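Notes pour l'intervention – Régler et entretenir la pince de la cellule Nasside
Vendredi 14 juin 2024

Rappeler d'abord le contexte. La cellule simulée Nasside sert à préparer les prises avant de les passer sur la cellule réelle de Troncoso. Même pince Clutport des deux côtés, mêmes butées, même fichier de réglage. Si le fichier est faux en simulation, il est faux à l'atelier.

Point 1, le zéro de la pince. On le refait à chaque changement de doigts. Ouvrir à fond, noter la valeur, fermer à vide, noter la valeur. En avril nous avions 829 à l'ouverture alors que le fichier disait 1000. Il a fallu reprendre toutes les prises enregistrées depuis le dernier changement. Ne pas s'attarder sur le détail, Sirkka Vainio en parle après moi.

Point 2, l'approche. Laisser les deux vues à l'écran le temps d'expliquer. L'objet brun est difficile : haut étroit, socle large. On descend doigts ouverts et on contrôle l'écart de chaque côté avant de fermer.
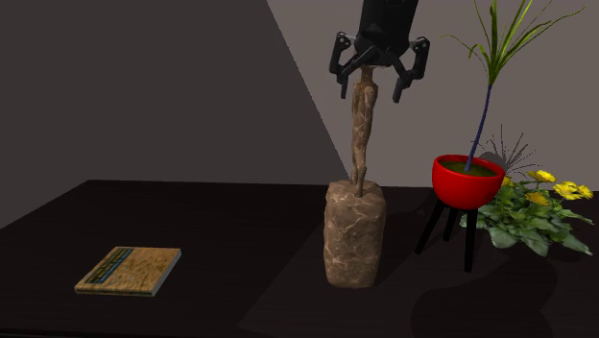
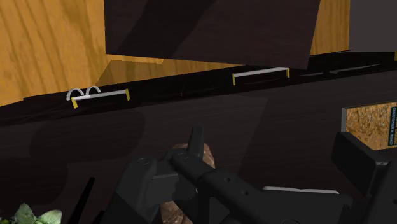
Rendus de la cellule simulée : la pince noire et l'objet brun, sous deux points de vue.

Faire remarquer que dans la seconde vue la pince cache une partie de l'objet. Pour contrôler le centrage, prendre la première. La seconde sert à regarder les doigts et les biellettes de près.

Point 3, les articulations. Dans le modèle, vérifier les limites de chaque axe après toute mise à jour de Bredus. La dernière avait remis les valeurs par défaut sans message. Sur la pince réelle, contrôle du jeu tous les 700 cycles, resserrage des vis, nettoyage du bout des doigts au chiffon sec. Pas de graisse sur les axes.

Point 4, l'effort de serrage. Rester à 320 dans le fichier pour les pièces fines. Au-dessus, l'objet pivote sur son socle à la fermeture. Question probable de la salle : pourquoi ne pas saisir par le socle ? Réponse : possible, mais il faut d'autres doigts et donc refaire le zéro.

Passer la parole à Sirkka. Le fichier de réglage est sur le partage, dossier Nasside.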